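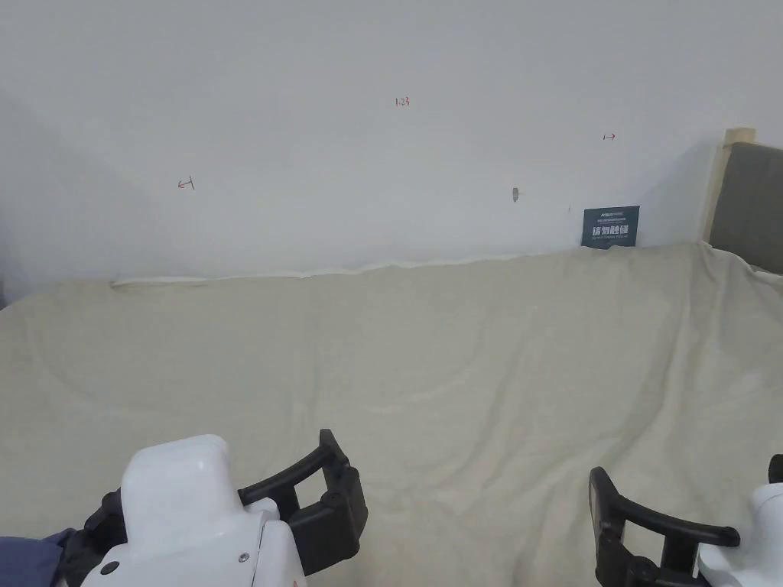
Cream-colored cloth against a white wall with small red marks.

Progress report to the Cultolura Fund
Project: Keeping Renters Housed in Dretunden
Reporting period: second half of the year, to the end of December

1. Summary
The grant pays for our work on the local rental rules and for direct help to tenants who received a notice to leave. In this period the city council took up the proposal for a rental registry, and the first reading passed. The second reading was moved to spring after the landlords' association asked for more time to comment. We did not expect this delay and we explain below how it changes our plan.

2. Direct help to tenants
The advice desk in the Rewi district received 500 households. Most of them came with one of two problems: a rent increase in the middle of a contract, or a deposit that was not returned. In 13 cases we went with the tenant to the mediation office. Nine of these ended with a written agreement, and four are still open.

The evening hours, from 5 p.m., are much more used than the morning hours. From January we will close the desk on two mornings and add one more evening.

3. Work on the registry proposal
We delivered the petition with 3,874 signatures to the city clerk. The clerk's office rejected a part of them for missing addresses, but the number that remained was enough to put the item on the agenda.

The draft now covers buildings with four or more apartments. Our first text covered all rented homes. We accepted the change in order to keep the support of two council members, and some of our partner groups are not happy with it. We hold a meeting with them in February.

4. Purar Street
The owner of the Purar Street buildings withdrew the request to convert them to short-stay units. The tenants have formed their own association and they now lead the talks about repairs. Heating is still the main complaint.

5. Budget
Spending is in line with the plan, with one exception. Translation of the tenant guide cost 1,400 more than we had planned, because we added two languages. We ask the Fund to allow us to cover this from the travel line — it was hardly used.

6. Next period
Second reading of the registry proposal, and written comments before it.
Printing of the tenant guide.
New opening hours in Rewi.
Follow-up on the four open mediation cases.

The detailed expense table is sent separately with the receipts.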